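February 8, 2024
By Kamarul Pattinasarany
4 min read

The Second Count

Dineo Swanepoel had the number by four in the afternoon and did not tell anyone until six.

She ran the count again first. Then she made tea in the little kitchen at the end of the hall, drank half of it standing up, and went back to her desk and ran it a third time with the filters off. The answer was the same. Of the 2583 trials in the Kollis set, 215 had been scored as successes when the item had been put down in the wrong place.

The paper said the method worked. It said that two arms trained together on the lunch task did better than two arms trained apart and joined later. Ernar had written that sentence in the fall and everyone had liked it. It had gone onto a slide, and the slide had gone to Somurix, and Somurix had paid for another year.

She opened the table again and sorted by date. The bad scores began in one week and ended in another. Between them somebody had changed the checking script, so that it asked whether the gripper had let go and did not ask where. She looked at the name on the change. It was her own.

She remembered the day, more or less. The old check had been slow and Tran had been complaining about it. She had meant to put the second half back after lunch.

At six she walked down to the lab. Tran was still there with his coat on, watching the arms.

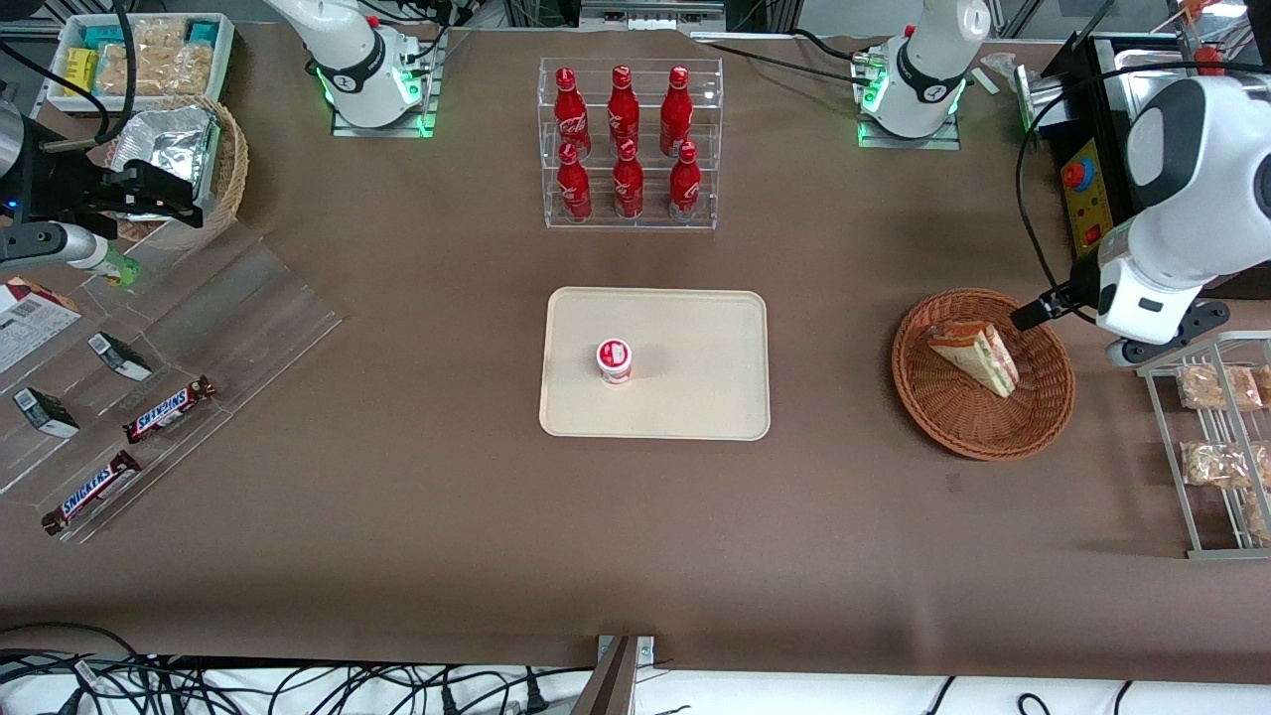 Ernar, February

"I need you to stop the run," Dineo said.

Tran looked at her and then at the clock. "It's going fine."

"I know. Stop it anyway."

He pressed the key and the arms held where they were. She told him about the count. She told it in order, the way she would have written it, and when she came to the part about the script she said "I changed it" and went on. Tran took his coat off and sat down.

"Does it kill the result?" he asked.

"I don't know yet. If the bad ones are spread evenly, no. Both methods lose the same amount and the gap stays."

"And if they're not?"

"Then most of the gap is me."

They split the work. Ernar station was a long way from anywhere and there was no one else to ask – the rest of the group had gone down to the city on the noon bus. Tran took the trials from the arms trained apart. Dineo took the ones trained together. They agreed not to talk until both were finished. They watched each recording to the end, wrote down where the thing had been set, and opened the next one. A sandwich, a cup, a bottle, a chocolate bar. After an hour she stopped seeing food and saw only edges, and whether they were inside the tray or over it.

It was past midnight when Tran pushed his chair back.

"How many?" she said.

"Sixty-nine. You?"

She looked down at her page, though she knew what was on it. "One hundred forty-six."

He did the sum on the back of his hand with a pen, out of habit. It came to what it had to come to. Neither of them said anything for a while. The heater clicked on under the window.

"So there's still a gap," he said.

"A small one."

"Small is something."

"It isn't what we told them."

She wrote the email at the bench, on Tran's laptop, because hers was upstairs and she thought that if she went upstairs she might wait until morning. She gave the two counts and the name of the script. She gave the date of the change and who had made it. She wrote that the corrected table would be ready in March and that the claim in the abstract should come out until then. Tran read it over her shoulder and asked her to take out the word "regret," which she had used twice. She took out one of them.

Then she put the second half of the check back. It was four lines long. She tested it on a trial she knew was bad, and it came up bad, and she tested it on a good one.

"Do you want to start the run again?" Tran asked. "While we're here?"

She thought about bed, and the stairs, and the bus that would bring the others back.

"From the beginning," she said. "Call it a new set."

He typed the name in and waited for her to nod.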